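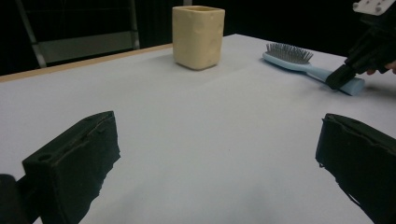
Two hand-held grippers at a covered table, with a hairbrush and a square cup as the handled objects.

Planning and Budgeting for a Hand-Held Gripper Station

Guidance for departments preparing an equipment request

Scope

This page sets out how a department should prepare a request for a hand-held gripper station. It applies to stations at the Burkdale and Skarley sites. Requests for fixed robot arms follow a separate procedure and should not be combined with a station request on the same form.

Before you start

You will need the current station price list, the room plan and your department's cost code. Requests without a cost code are returned unread.

Step 1. State the work the station will do

Write one paragraph describing the tasks to be recorded or practised. Say whether they need one gripper or two. Picking up a cup and setting it down can be done with a single unit. Holding a brush by the handle while a second unit does something else at the same table cannot. This decision affects almost every later line of the budget, and it should be settled with the people who will use the station before prices are requested.

Step 2. List the grippers and their wearing parts

Enter each gripper as a separate line, followed by its camera, mounting plate and fixings. Finger pieces and finger coverings are to be entered as consumables. Coverings become ragged along the lower edges with use, and departments regularly leave them out of the first request. Allow six sets of coverings for each gripper in the first year.

Where two models are being compared, ask both suppliers whether fingers can be replaced on site or must be sent back. The Fleltivon and Magesa units take different finger fittings, and spares for one cannot be used on the other. A department that already holds one type should give its reasons in writing if it wishes to buy the other.

Step 3. Plan the table and its surroundings

An existing table may be used if it is steady and of a suitable height for a standing user. A plain, matte, pale covering is recommended, pulled flat and fixed under the rim. Shiny coverings produce reflections that are difficult to remove later. Enter the covering as a consumable and allow for three replacements a year.

Consider what lies behind the table as well. A dark backdrop is acceptable and inexpensive. Ladders, folding chairs and similar items should have an agreed storage place, and if there is none, the cost of a cupboard or wall rack may be included in the request.

Lighting should be soft and even over the whole working surface. Check the room at the time of day it will be used before adding lamps to the list.

Step 4. Budget for the handled objects

Ordinary household goods are suitable and should be bought locally. Choose a mixture of shapes and surfaces: a cup with a dimpled finish, a hairbrush with a thick rounded handle, and items that are soft, flat or narrow. The standard allowance is £300 per station. Receipts must be kept. Objects that are broken or lost may be replaced from the same allowance without a further request.

Step 5. Add staff time

Two-gripper work may be carried out by one person or by two, and the request must say which. Enter preparation time separately from working time. Laying out the table, checking the cameras and putting objects away takes roughly an hour in each session.

New users need an introductory session before working alone. If your department has no trained member of staff, enter the cost of a visit from the Skarley workshop.

Step 6. Allow for delivery and acceptance

Suppliers' delivery times vary. For planning purposes, use 14 weeks from the date of order. Goods should be unpacked and checked on arrival, with each gripper opened and closed through its full range and each camera connected to the computer it will be used with. Report faults to the supplier in writing and send a copy to the purchasing office.

Step 7. Submit the request

Send the completed form, the room plan and the written quotations to the purchasing office by the end of December for equipment required in the following year. Forms are reviewed each Tuesday. Departments will be told the outcome by letter, and no order may be placed until that letter has been received.

Changes after approval

Finger coverings and table coverings may be exchanged for equivalent items without asking. A change of gripper model, or from one gripper to two, requires a new form.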